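October, late afternoon
Notebook entry, adhesives bench, Skastow workshop

Third go at the Joltex tape trial and I still don't believe the data sheet. The claim is that the foam tape holds a light panel to painted steel "indefinitely" indoors. Indefinitely is not a number. I asked Girninance, who sell it, what they had measured and got back a leaflet with a picture of a bridge on it.

Set-up as before. Steel strips, same grey primer, wiped with alcohol and left an hour. Tape cut to 36 mm, pressed down with the hand roller, left overnight before hanging the weights. Half the strips went on the shelf above the radiator and half by the loading door where it gets cold. I would have liked a proper oven but the oven is booked until people stop booking it.

Readings so far: first slip in the warm set came at 240 hours. It was a small creep, under a millimetre, and it was there again when I measured with the other calipers, so I'm not putting it down to me. By the end of the run 7 strips in the warm set had moved. Cold set hasn't moved at all, which is the opposite of what the leaflet warns about. Either the leaflet is wrong or our door isn't as cold as we complain it is. Need a thermometer on that shelf before anyone quotes this.

The Santoso tape (the cheap one) is doing no worse. I don't trust that either. The roll has been open since spring and the outer turns were dusty, so I threw away the first arm's length and started from clean. If it still matches the dear one after the full 2,136 hours then I'd want to know what we're paying for.

Things I am not happy with:
— The roller. Pressure depends on who is leaning on it. Two of us did strips and I can't tell from the notes who did which.
— The primer. Tin says recoat within a day. We didn't write down when the second coat went on.
— Peel angle. Ninety degrees by eye is a guess.

Somebody has suggested we skip the long run and just go by the peel test, as it takes ten minutes. I've said no. Peel tells you how hard it is to pull off on purpose. It says very little about a panel hanging there by itself over a winter, and a panel hanging there is the whole question. 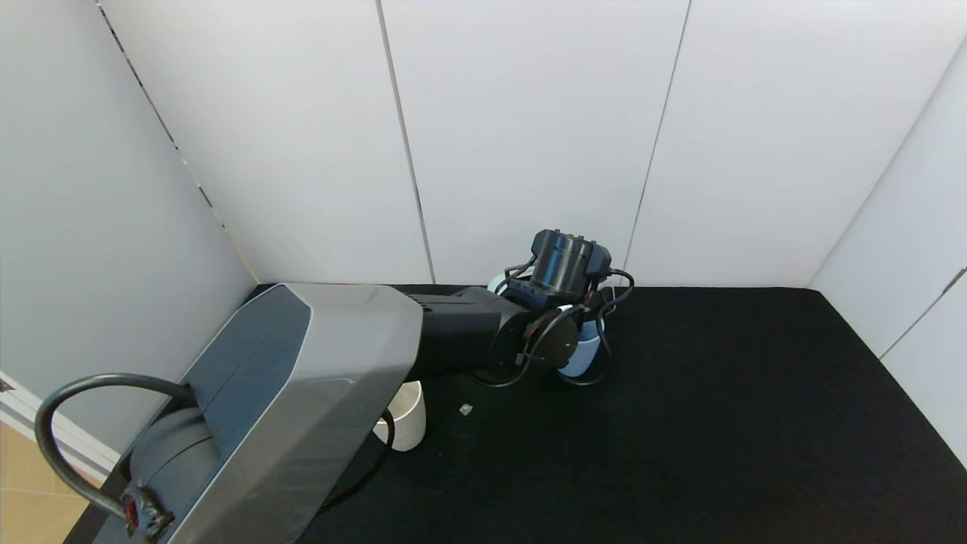 White panels along the back wall, grey and black arm in front.

Next: redo the warm set with one person on the roller and initials against every strip. Mark the shelf positions in pencil. Ask Girninance again for the test method, in writing this time, and ask what load they used. Cold set stays where it is — please don't move it to get at the trolley.

Warm shelf to be read again tomorrow before the heating comes on.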